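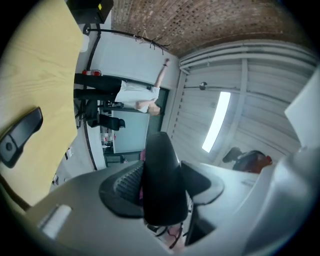
Attachment 1: wrist view from the hand-held gripper, office side, table at left.

Ticket: Hand-held gripper demos rejected at import
Opened by: Demetrio Ibarra
Assigned to: Hüsnü Işık
Site: Irkmont
Opened: 2/24/25
Status: Closed

Problem
Import stops on demos recorded with the second gripper. Log reads "pose jump over limit" and the whole demo is dropped. Demos from the first gripper import fine with the same settings. Attachment 1 is from a dropped demo.

Ibarra
Recalibrated the camera, no change. Swapped the cable, no change. Rejects happen on slow moves too, so I don't think it is operator speed.

Işık
Attachment 1 is upside down - brick at the top, coat rack sideways, person standing on his or her head. Does the first gripper record the same way up?

Ibarra
No. First one records upright. Both are mounted the same way on the body.

Işık
Then the rotate flag is off on unit 2. The tracker assumes upright video and reads gravity from the motion sensor. If the two disagree, the pose drifts and then snaps back. Set the flag, restart the recorder, and send me a 300-frame test with the gripper held still for the first 200.

Ibarra
Done. Test imports. Still got one reject on a longer demo, at the point where I turned to face the light fixture.

Işık
Separate issue. Exposure was on auto. Lock it before recording and repeat the demo.

Ibarra
Locked, repeated, imports clean. Old demos from unit 2 still fail.

Işık
Run the rotate step on the raw files, then import again. Keep the originals.

Ibarra
Rotated and imported. OK to close.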